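**Sorting out a play kitchen table that gets buried**

Posted by Antonina Demchenko, 18/05/2020

I look after four children at home during the week, two of them mine. We have a white table with a toy stove at one end and all the kitchen bits go on it: plates, cups, a colander, spatulas and the play food. By mid-morning everything is spread out and there is no room left to play. I have tried one big box underneath but they tip the whole lot out to find the banana. Drawers are out because the youngest traps her fingers. Budget is £19, or a bit more if it is worth it. The wall behind the table is 135 cm wide and I am allowed to put screws in it. What do other people do?

---

**Zakhar Holovko**

Get rid of half of it. Mine never noticed.

---

**Kyrylo Tkachenko**

We had the same trouble at the Hindville playgroup and it got better when we stopped storing things by type. Food in one box and utensils in another sounds sensible, but a child who wants to make a fruit salad then needs three boxes.

We now put out one set at a time. A set is a bowl, a plate, a spatula or spoon, a cup and four or five pieces of food. Each set lives in a shallow tray with low sides, so they can see what is in it without tipping. The other trays go on a high shelf and we swap them every week or so.

The stove stays out all the time. Keep the top of it clear when you tidy up, otherwise it turns into another shelf and the cooking stops.

For the wall, a plain rail with hooks is enough. Fix it 90 cm from the floor if yours are three or four. Slotted spatulas hang well, and so do colanders if the holes are big enough for the hook. Measuring cups with short handles usually won't hang unless there is a hole in the handle, so I would leave those in the tray. Check the hooks have rounded ends.

Washing: everything plastic goes in a bowl of warm soapy water on the last day of the week. Cloths and oven gloves go in with the towels.

---

**Fedir Hnatiuk**

Agree with Kyrylo about the trays. We use Feso ones, they stack but the lids are useless so don't pay extra for them. A washing-up bowl from the pound shop does the same job.

One thing I would add is to nest what you can before it goes away. Cups inside the bowl, bowl inside the colander, plate underneath. Small fruit such as strawberries and orange slices can go in a cup, as they are the first things to end up under the sofa. My two will do this themselves now if I start them off, though the banana never fits anywhere and gets put on top.

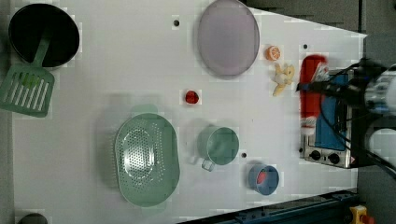
If you do put a rail up, leave a gap at the stove end so nobody is reaching over somebody else's cooking. We got that wrong and I had to move ours along, so there are now four filled holes in the wall that I still need to paint.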